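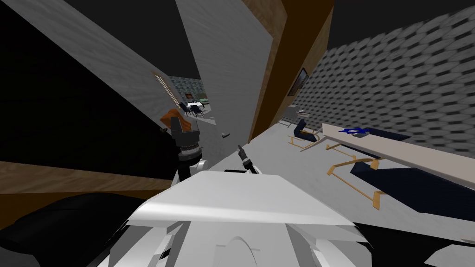 Flivitz sim, two-arm robot by the door. Orange object behind the left gripper, blue one on the long table.

Thursday, 2:15 pm

Reran the Drarnimstead planner against the new Tanton perception build. Bram Stevens has it at over 900 clean runs and wants it merged before the September freeze. I want to see what "clean" means first. As far as I can tell from the log it means the planner returned a path and no exception was thrown — a low bar for carrying something floppy past a door.

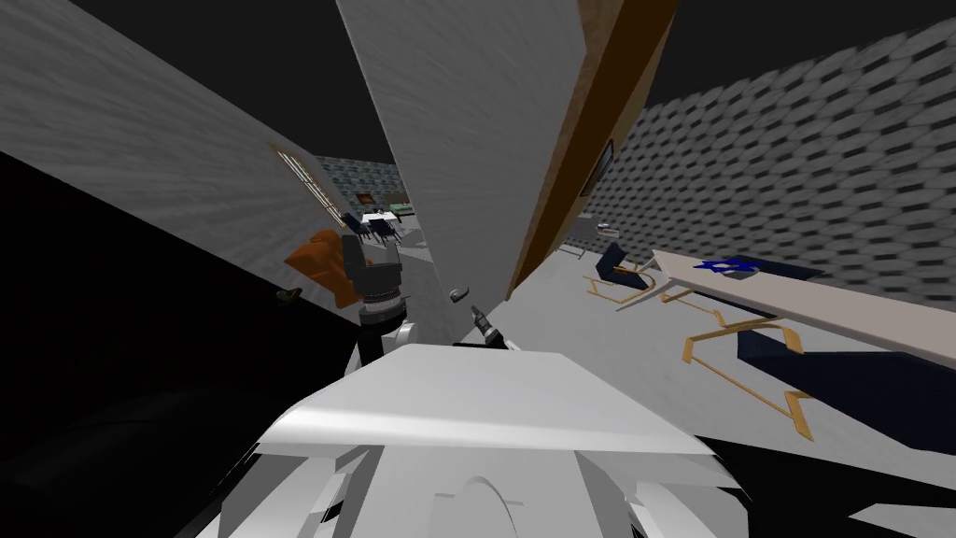
Collision checking is still done against the arm links and nothing else. The held item gets a fixed box bolted to the wrist, same size for every item, and the checker trusts it. I don't. With the orange thing lying up against the left wall like this, a box at the wrist says very little about what is touching what. The other gripper's fingertip is close under the door handle in this view too, and I would like the printed clearance for that pair before I believe anything. The log only keeps the minimum over all pairs, so I can't get it back.

Bram says the Rusnák cloth model fixes the box problem. Maybe. He tried it on 4 runs, same seed each time, so I count that as one run.

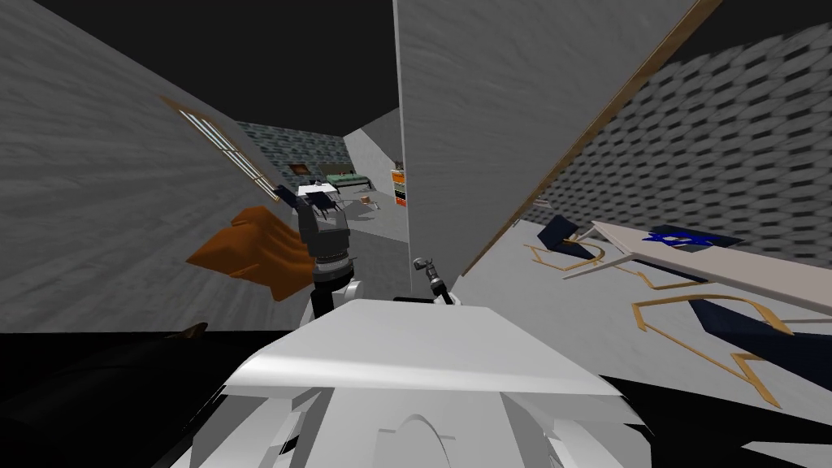
Cloth in the gripper, wide flap out to the left over the base of the wall.

To do before any merge:
Log clearance per pair, both arms.
Swap the wrist box for the Rusnák mesh, 100 runs, different seeds.
Label orange and blue separately. The class name is "cloth" for both at the moment and the tracker has swapped IDs on me 2 times.
Ask Bram where the planner timeout is set. It isn't in the config he sent.

Left the branch unmerged.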